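Balero 양팔 정리 키트 README
7월 29일 수요일
글: Natalie Bainbridge

# Balero 양팔 정리 키트

이 문서는 Hollis에서 판매하는 Balero 키트를 처음 설치하는 분을 위한 안내입니다. 제가 두 달 동안 사용하면서 적은 메모를 정리한 것이고, 제조사의 공식 설명서는 아닙니다. 한국어는 제 모국어가 아니므로 어색한 표현이 있으면 이슈로 알려 주십시오.

## 키트의 용도

Balero는 작은 물건을 탁자에서 상자로 옮기거나 상자에서 다시 꺼내는 작업을 위한 키트입니다. 두 개의 팔을 사람이 원격으로 조작하고, 그 동작을 기록합니다. 기록한 파일은 Mulero 프로그램에서 바로 열 수 있습니다. 무거운 물건이나 액체가 든 용기에는 맞지 않습니다. 저는 장난감과 문구류로만 시험했습니다.

## 설치

1. 두 팔의 받침을 탁자에 고정합니다. 나사는 키트에 들어 있는 것을 사용하십시오. 제가 따로 산 나사는 길이가 맞지 않았습니다.
2. 그리퍼 케이블을 손목 쪽 커넥터에 연결합니다.
3. 제어기를 켜고 Mulero를 실행합니다. 순서가 반대이면 왼팔이 목록에 나오지 않는 경우가 있습니다.
4. 설정 파일에서 `arm_count`의 값이 2인지 확인합니다.
5. `mulero check`를 입력합니다. 오류 코드 887이 나오면 케이블을 뺐다가 다시 꽂고, 같은 명령을 한 번 더 실행합니다.

첫 설치에는 거의 4시간이 걸렸습니다. 두 번째 탁자는 훨씬 빨리 끝났습니다.

## 기록 파일의 구성

한 번의 작업이 폴더 하나로 저장됩니다. 현재 이 저장소에는 폴더가 200개 있습니다. 각 폴더에는 다음 파일이 들어 있습니다.

- `joints.csv`: 두 팔의 관절 값
- `grip.csv`: 그리퍼의 열림 정도
- `chest.mp4`: 조작자 가슴 높이의 영상
- `note.txt`: 작업 이름과 조작자의 짧은 메모

`note.txt`는 비어 있는 경우도 있습니다. 처음 며칠 동안은 메모를 쓰는 규칙이 없었습니다. 실패한 작업도 지우지 않았으며, 그런 폴더의 이름은 `_f`로 끝납니다. 학습에 사용하실 때에는 먼저 이 폴더를 나누어 두시기를 권합니다.

## 사용 후 의견

팔의 움직임은 부드럽고 소음도 작은 편입니다. 조작기의 손잡이는 제 손에 조금 커서, 오래 작업하면 엄지가 피곤합니다. Mulero의 화면은 이해하기 쉽지만, 저장 단추와 삭제 단추가 너무 가깝습니다. 이 점은 Hollis에 이미 문의하였고 다음 버전에서 고치겠다는 답을 받았습니다.

예전에 쓰던 Drekham 키트와 비교하면 그리퍼의 힘 조절이 더 세밀합니다. 대신 Drekham은 예비 손가락을 6개 주었는데 Balero에는 없습니다. 저는 1월에 따로 주문했습니다.

## 작업 배치와 케이블

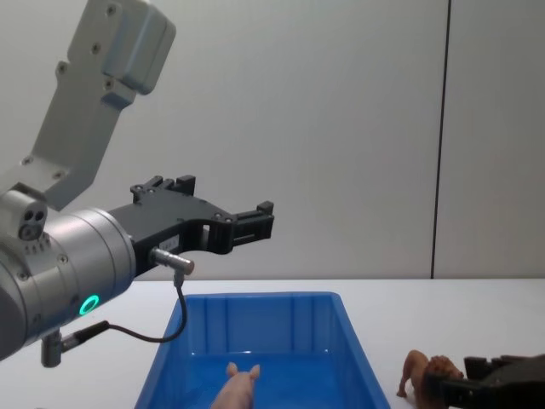 동물 장난감 작업에서는 상자의 위치를 먼저 정하고 나서 장난감을 놓는 것이 편합니다. 상자의 벽이 있으므로 그리퍼는 위에서 접근해야 하고, 내려가기 전에 손가락을 조금 벌려 두면 좋습니다. 분홍색 돼지는 파란 상자 안에, 사자는 상자 오른쪽의 흰 탁자 위에 있는 배치라면 왼팔은 상자를, 오른팔은 사자를 맡기기에 알맞습니다. 그리퍼로 가는 검은 케이블은 고리 모양으로 늘어져 상자의 테두리 가까이까지 내려오므로, 팔을 낮출 때 걸리지 않는지 살펴보아야 합니다. 케이블을 너무 짧게 묶으면 손목을 돌릴 때 당겨지니 여유를 남기십시오.

## 알려진 문제

- 긴 작업을 저장할 때 `grip.csv`의 마지막 줄이 빠지는 일이 있습니다. 원인은 아직 찾지 못했습니다.
- 창가에서 기록하면 영상의 밝기가 자주 바뀝니다. 커튼을 치고 기록하는 것이 좋습니다.
- 폴더 이름에 한글을 쓰면 Mulero의 검색에서 나오지 않습니다.

수정 제안은 이슈에 남겨 주십시오. 오류를 알려 주실 때에는 폴더 이름과 Mulero 버전을 함께 적어 주시면 감사하겠습니다.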